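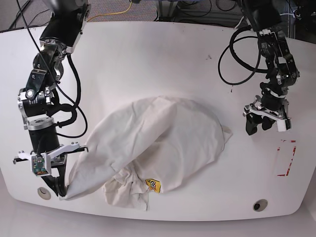 White cotton cloth on the table, still crumpled, with one corner picked up.

How to Fold a Soft Cotton Cloth So It Stays Flat

I love a drawer of neatly folded cloths, and I get a silly amount of joy out of opening mine in the morning. It took me years to get there, because soft cotton never wants to hold a crease. Once you start with a corner it gets so much easier!

What you need

A cotton cloth, clean and completely dry. A smooth table with more room than you think you need – twice the width of the cloth is nice. That's it. I don't bother with an iron for everyday cloths (napkins for company are another story).

Step 1: Find a corner

Don't try to smooth out the whole heap at once. Feel along the hem until you get to a corner, pinch it, and lift it just a little. Draw it slowly away from the pile and watch the fabric open up into a long diagonal. If it bunches, let the cloth drop and try the next corner along.

Step 2: Open it up

Keep hold of the first corner and follow the hem with your other hand to the next one. Now you have a whole edge! Lay that edge along the side of the table nearest you and push the rest of the cloth away from you with a flat palm.

Step 3: Smooth from the middle

Start in the center and sweep out toward each side. Five slow sweeps will do for most cloths. Little wrinkles can stay, but pull the hems straight, as a wavy hem throws off every fold after it.

Step 4: Fold in half, then in half again

Bring the far edge down to the near edge and match the corners before you let go. Run the side of your hand along the fold. Turn the cloth a quarter turn and do the same again.

Step 5: Fold in thirds for the drawer

This is my favorite part. Fold one third in, then the other over it, and press down for a slow count of three. You'll get a tidy little packet that can stand on its edge, so you see every cloth at a glance.

A few extras

Thin cloths from a lot of washing go floppy – fold two together.
Stack with the folded side up, and pull from the front.
Old stains go on the inside. I have a cream one from Haugland that has been folded this way for ages and it looks lovely in the row.

Next up is fitted sheets, wish me luck!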